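Workshop Tips: Trying Out Robot Hands on Laundry Before You Believe Anybody

Filed under: Workshop, Closets and Clothes
By Hernán Restrepo

Every maker of a robot hand has a clip of it picking up a shirt. The shirt is usually flat on a table, in the middle, under good light, and the clip ends before the shirt goes anywhere. I have spent most of November trying hands, a couple of wrist cameras and two controllers on ordinary bedroom jobs, and my opinion of those clips has not gone up. If you have a workshop, some patience and a machine to bolt things onto, these are the tips I would have wanted before I started.

I am assuming you already have an arm that moves when you tell it to. If you are still at the stage of picking one, go read something else first and keep your receipt.

Test where the clothes are

A bench test tells you how a hand does on a bench. I did three weeks of those with a folded towel and learned very little. Clothes at home are on the bed, over a chair, on the floor behind the door or jammed on a rack between two coats. Move the whole setup into a room like that as early as you can stand to. You'll find out the same morning that the arm can't reach half of what you care about.

Leave the bed made the way you make it. Stack the pillows if you stack pillows. A shirt thrown on top of a pillow is a much meaner test than a shirt on a mattress, and I'd put it first on anybody's list. The pillow gives when the fingers push down, so a hand that relies on pressing against something hard comes up with nothing, or with the pillow.

Fix the height before you blame the hand

I wrote off the Zernby hand for two days as too clumsy for fabric. Part of that was my fault. The shoulder was at the wrong height for the bed and the wrist was coming in at a silly angle, so the fingertips skated. Raising the robot did more for it than any of the settings I had been fiddling with.

Plain pine boards make a fine step. Build it in two tiers, so you have a second height to try without getting the saw out again, and push it right up to the bed base. Leave it unfinished until you are sure of the height. I would not use a store-bought stool, however sturdy it looks. Check that both feet sit fully on the boards, then check again after an hour of work.

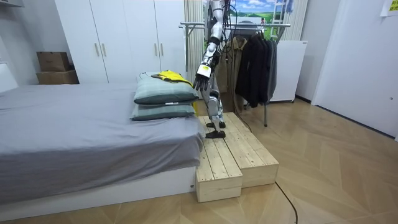
Pick one garment and stick with it

Use the same shirt for every hand. Bright yellow is good for people watching from across the room, and a plain camera has an easy time with it on a gray-green pillow. That is also the problem. The Jotanholm wrist camera looked wonderful to me until I swapped in a black jacket, and then it could not tell a sleeve from the shadow under the sleeve. So do your first round with the bright shirt and do the second with the darkest thing you own. Write down both numbers and do not average them. A seller will average them for you.

Wash the shirt before you begin and then leave it alone. Fabric that has been pinched all day gets soft and bunchy and becomes easier to grab. My late afternoon scores were always better than my morning ones and I don't think any of the hands were learning.

About that 91 percent

The sheet that came with the Zernby says 91 percent success on "deformable items." I wrote to ask which items, and what counted as success. The answer was friendly and had no items in it. My guess is that they count it a success when the cloth leaves the table. At my place it counts when the shirt ends up where I wanted it and is still there after I walk over and look.

Decide on your own rule before the first try and tape it to the wall. Mine has four lines:

1. The hand picks up the garment and only the garment.
2. It carries it without dragging a corner along the floor.
3. It puts it down or hangs it where I said.
4. I did not touch anything in between, "just to help."

Number four is where most of my good results went to die. You will want to tug the collar a little. Don't, or else mark the try as failed and move along.

Count your tries

Ten tries is an anecdote. I did 300 with each of the two hands I was serious about, spread over several days, and the order I'd have ranked them in after the first ten was the wrong one. The Zernby starts strong and gets sloppy as it warms up. The Paucar starts slow and stays slow and drops less. If I had quit at lunch I would have bought the wrong thing.

A pencil and a sheet of graph paper are enough for this. The Matley controller has its own logging page, which I used for a while, but it lists a try I stopped by hand as "completed." Read the manual for whatever you use and find out what it does with an emergency stop.

The clothes rack is the real exam

Anything looks clever lifting a shirt off a bed. Hanging one up is where I lost faith in a lot of equipment. The hanger swings. The rail is round and slick. The coats on both sides lean in and close the gap you just made, and a black coat next to a yellow shirt will creep over the shoulder seam right when the fingers need to see it.

Use two grippers for this and give them different jobs. Let one take the shoulder, close to the collar, and have the other pinch the cloth low on the opposite side and simply keep it from wandering. I tried for a long while with one hand doing everything and I can't recommend it.

A rack with two rails, one nearer than the other, makes this much harder than a single rail, and I'd suggest it for that reason. The front rail is in the way of everything behind it. If your camera rides on the head, one bar can block the exact bit of hanger you need.

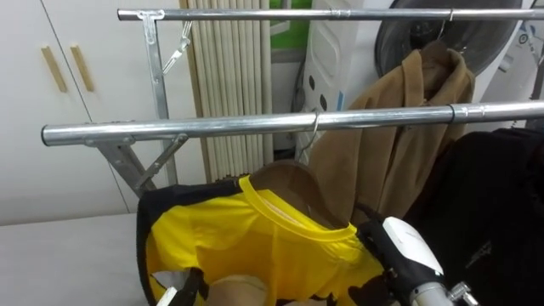 Wire hooks are worse than they look, too. A thin hook over a chrome bar gives a camera very little to hold on to, and the depth reading tends to jump from the hook to whatever is behind it. I wrapped a strip of dull tape around the neck of one hanger and the Jotanholm found it far more often. I don't consider that cheating as long as you say you did it. I do consider it cheating if it goes in a brochure, and I would bet that somebody's brochure has tape in it.

Cables

Run them down the back and tie them at the hip. Leave enough slack for the arm's full reach and no more. I give mine 300 millimeters extra at the shoulder and it has been fine; twice that and a loop caught on a drawer pull. The long one across the floor goes where people do not walk, and if there is no such place, tape it down. I have herringbone floors and used painter's tape, which came up clean.

Check the connectors at the wrist at the end of each session. A loose one feels exactly like a bad hand. I sent one back to Paucar over what was very likely a loose plug, and they were more polite about it than I had been.

Controllers, briefly

I compared the Matley with the plain one that came with the arm. The Matley is smoother and has a nicer screen. Whether it hangs up more shirts is another question, and on my sheets the difference was small enough that I would not defend it in front of anyone. If you already own a controller that works, keep it and spend the money on softer fingertips.

What I would spend

The two-hand setup I ended up keeping cost some 2000 dollars on top of the arm, and it hangs a t-shirt more slowly than a bored teenager. It does coats badly. It will not do anything with a zipper that I'd let near a zipper I like. I keep at it out of curiosity and because the pinching part has gotten better, but please do not buy one of these to save time on laundry.

Before you order anything

Ask the seller for one uncut recording of a dark garment on a soft surface. Ask who reset the shirt between tries. Ask whether the fingertips wear out and what a new set costs. Then ask about returns, in writing, and keep the box with the foam in it. Mine is in the corner of the bedroom on top of another box and I have needed it once already.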